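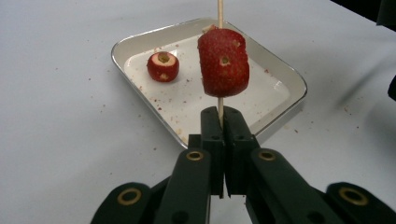
Folke Kvam répond que le générique de fin fait partie du film et que ceux qui se lèvent au premier nom n'ont qu'à regarder des bandes-annonces. Je le cite parce que c'était dans l'autre fil, celui qui a été verrouillé, et que j'aimerais qu'on reprenne sans s'insulter cette fois.

Ma question de départ était pourtant simple : est-ce que les salles ont le droit de rallumer pendant le générique ? Hier soir au Kombo, salle 2, plein feu dès le carton « réalisé par ». Le dernier plan du film était un fondu au noir de presque une minute. On en a vu six secondes, puis la moquette.

Nizar N.

--

magyar_ildi
Le droit, oui. Il n'y a pas de police du fondu au noir, hélas. Ce qui existe, c'est une conduite de projection envoyée avec la copie, où le distributeur indique l'endroit où remonter la lumière. Le projectionniste la lit ou ne la lit pas. Au Kombo il n'y a plus de projectionniste depuis longtemps, il y a une playlist et un étudiant qui vend aussi les glaces.

--

wycliffe_ny
J'ai été l'étudiant aux glaces (pas au Kombo, au Dillen). On programmait les lumières le mercredi matin pour toute la semaine, au jugé, avec un repère posé là où le générique « avait l'air » de commencer. Pour les films qui continuent derrière les noms, on se faisait engueuler le mercredi soir et on corrigeait le jeudi. Si personne ne râlait, ça restait.

Donc râlez, mais râlez le premier jour.

--

Folke Kvam
Puisqu'on me cite, autant me citer en entier. J'avais aussi écrit que le générique est le seul moment où l'on entend la musique sans que quelqu'un parle dessus. Chez certains compositeurs c'est là que le thème est joué en entier pour la première fois. Rallumer à ce moment, c'est débarrasser la table pendant que les gens mangent.

--

mamta.b
Folke, je t'aime bien, mais 12 minutes de noms d'infographistes sur une chanson que la maison de disques a collée là la veille, ce n'est pas un thème joué en entier. J'ai un dernier bus. Mon respect pour les métiers du cinéma s'arrête à 23 h 10.

--

Nizar N.
@mamta.b rien ne t'empêche de sortir dans le noir, il y a des petites lumières sur les marches. C'est quand même plus facile de sortir d'une salle sombre que de voir un film dans une salle éclairée.

--

mamta.b
Tu n'as jamais porté un enfant endormi et deux manteaux sur les marches du Dillen.

--

wycliffe_ny
Je confirme pour les marches du Dillen. Il y en a une plus haute que les autres, tout le monde le sait sauf les gens qui tombent.

--

magyar_ildi
Il y a une solution intermédiaire que beaucoup de salles utilisent : lumière très basse au début du générique, pleine lumière à la toute fin. On voit ses pieds et on voit l'écran. Ça demande un gradateur qui marche. Quand j'ai posé la question au Kombo, on m'a répondu que le leur connaissait deux positions.

Pour la petite histoire, les génériques de fin à rallonge sont assez récents. Dans beaucoup de films des années quarante, on a « Fin », parfois la distribution, et bonsoir. Tout le monde était nommé au début, enfin tout le monde, les chefs de poste. Donc l'argument de la tradition, à manier doucement.

--

Folke Kvam
Je n'ai jamais parlé de tradition. Et je préfère un générique interminable où figure l'assistante du monteur à un joli carton où elle ne figure pas. J'ai compté une fois : 260 noms avant d'arriver à la musique. Je suis resté. J'étais seul avec un monsieur qui dormait, ça nous faisait une majorité.

--

zedley2000
Et les scènes après le générique, on en parle ? C'est la seule raison pour laquelle la moitié de la salle reste. Chez Karnex ils mettent carrément une affichette à la caisse, « restez assis jusqu'au bout », avec le nombre de scènes. Je trouve ça pratique.

--

Nizar N.
Je trouve ça affreux. On prévient les gens qu'il y aura une surprise et on leur dit combien.

--

zedley2000
Au moins chez Karnex ils n'allument pas.

--

Nizar N.
Bon. Point pour Karnex.

J'ai écrit au Kombo ce matin, message poli, en donnant le titre, la séance et le plan concerné. Réponse automatique : ils me remercient de mon intérêt pour leur offre anniversaire.

--

wycliffe_ny
Va voir la personne en cabine - ou au bar, c'est la même - avant la séance de ce soir. Les mails partent au siège. Le repère, lui, se déplace en trente secondes.

--

mamta.b
Et demande-leur de laisser au moins une lampe vers la sortie. Je négocie.

Contact - Signaler un message - © Forum Salle Obscure, tous droits réservés - Haut de page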